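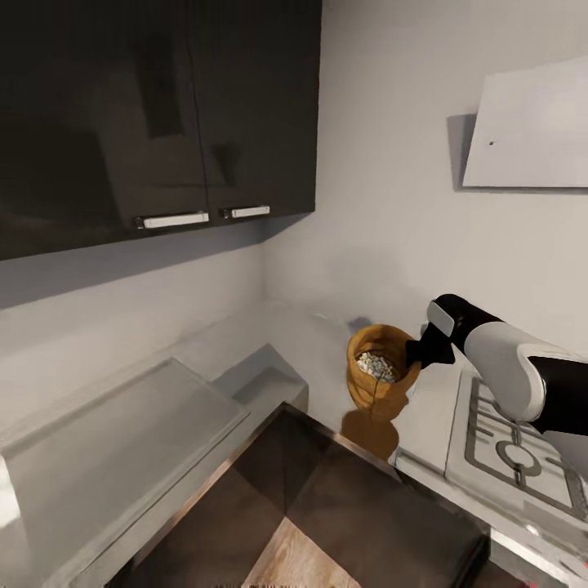 Home | Projects | Reports | People

Carrying Open Bowls in Simulation
Sólveig Riis and Brynhildur Ingvarsson
2 min read

Our project asked whether a policy trained only on closed containers can learn to move an open bowl without spilling. We built the task in a simulated kitchen, with one arm gripping the bowl by its rim and a heap of small grains inside. The goal was to carry it across the counter and set it down level.

We collected 50 demonstrations by teleoperation and fine-tuned the Helis policy on them. Each version was then run for 100 trials with the start position changed every time. A trial failed if any grain left the bowl.

The base policy finished 8 trials. The fine-tuned one finished 62. Most of the remaining failures came from the wrist turning too fast just after the lift. Adding a tilt penalty slowed the arm down but did not change the score much.

We did not test liquids or heavier bowls. Brynhildur is rerunning the tilt experiment with a softer grip model.

Contact: Sólveig Riis, Steinarsdóttir Lab | Back to top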